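12 February 2022

I've had the hand-held gripper at home for most of the winter now, and enough people have asked what I do with it in the evenings that I may as well write it down.

The short version is that I pick things up and put them down again. The gripper has a camera on it and a trigger in the handle. I hold it, do a small job with it, and the recording goes to Parvaneh Pakzad, who trains the model. The hope is that an arm with the same fingers on the end will learn to do the same jobs. Parvaneh does the clever part. Declan Cheetham built the gripper and mends it. Akinyi Muriithi and I do the collecting, she in Ridstead and I at my own table.

We started in December with a list of 26 tasks. They were written by Kimutai Odera, who has a good eye for what a person does without noticing. Move the cup on to the saucer. Put the lid on the tub. Turn the bottle so the label faces you. Each one has a line saying where it begins and a line saying where it ends, and you aren't supposed to add anything of your own in between.

I added plenty of my own in between. On my first evening I did the saucer task 129 times, and Parvaneh threw out almost all of it. I was nudging the saucer with the side of the finger before I picked up the cup, to make room. I hadn't noticed I was doing it. A model trained on that lot would nudge every saucer it met, including ones with plenty of room already.

So I slowed down. I now do a task eight times, stop, and watch the recordings back before doing any more. It takes longer on the night but it's much less annoying than losing a whole session. Akinyi does it differently. She records straight through and checks the lot the next morning with a cup of tea, and her rejection rate is lower than mine, so perhaps I shouldn't be giving advice.

What we look for when we check:

- The gripper starts open and above the table.
- The fingers close once. If you fumble it and have another go, that's a separate kind of recording and has to be marked as such.
- The object is in view when you close on it.
- The hand isn't waved about at the end. I used to swing it away as if I were putting down a heavy bag.

The fumbles are worth keeping, by the way. At first I deleted them out of embarrassment. Parvaneh asked for them back, and some had already gone for good. She wants to see a cup slip and get caught again, as the arm will certainly drop cups and needs some idea of what to do next. We now keep a folder called "recoveries" and I try to add to it without faking them. Faked ones are easy to spot. You can see the person slow down just before the accident.

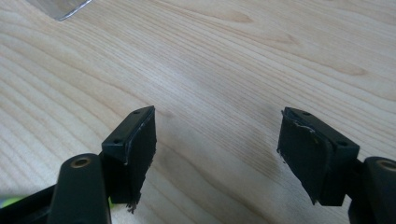

The other thing I've had to learn is starting positions. If I begin every recording with the gripper in the same spot, the model gets very good at that spot. I used to put a bit of masking tape on the table to show where the cup went, which felt tidy and was exactly wrong. Now I put the cup down without looking much, and I begin with the gripper high, low, to the left, turned a little, whatever comes. Before each batch I move my chair as well. It changes the angle of my wrist more than I would have guessed.

Light matters too, though less than I feared. I did a week of recordings after work with only the ceiling lamp on and then a Saturday morning's worth by the window. Parvaneh mixed them together and was pleased to have both. She did ask me to stop sitting with my back to the window, which put my own shadow over everything.

Pads are the part that wears out. Rubber picks up dust and crumbs, the edges tear, and the covering starts to lift where it has been dragged along something. Declan's view is that a worn pad is fine to record with as long as it still grips, and that changing pads halfway through a task is worse than using tired ones for the whole of it. My view is that I would like new pads. We have settled on changing them between tasks, and I write the change in the notebook so that Parvaneh can see which recordings came before and which after. The glue we had from Nalex is all right on clean rubber and hopeless on anything I've touched with buttery fingers. I wipe the blocks down first now and leave the glue overnight.

Clear things are the worst to work with. You close the fingers where you believe the side of the tumbler is, and you're a little out, and it skates off across the table. My eyes have trouble and I have two of them. I don't know how the camera is supposed to manage, but Kimutai put several clear objects on the list on purpose and won't take them off.

I went over to see Elibariki Shemweta at Mbwambo last month, who runs a similar collection with far more people. His problem is the opposite of mine. I have one pair of hands and too many habits. He has a room full of people and each of them reads the instructions in a different way. "Place the spoon beside the bowl" had gone left, right, in front and, in one case, across the top. He now has everyone watch the same short recording before they start. I've borrowed that idea. I watch one of Akinyi's before I do mine, and I think it has cured me of the saucer business.

We haven't yet decided whether to use the Clukska software for sorting the recordings. At the moment they sit in folders named by task and day, and it works because there are only two of us collecting. Akinyi wants to change before it gets out of hand. I'd sooner finish the list first. There are still the drawer tasks to do, and for those I need to find a drawer that opens without sticking.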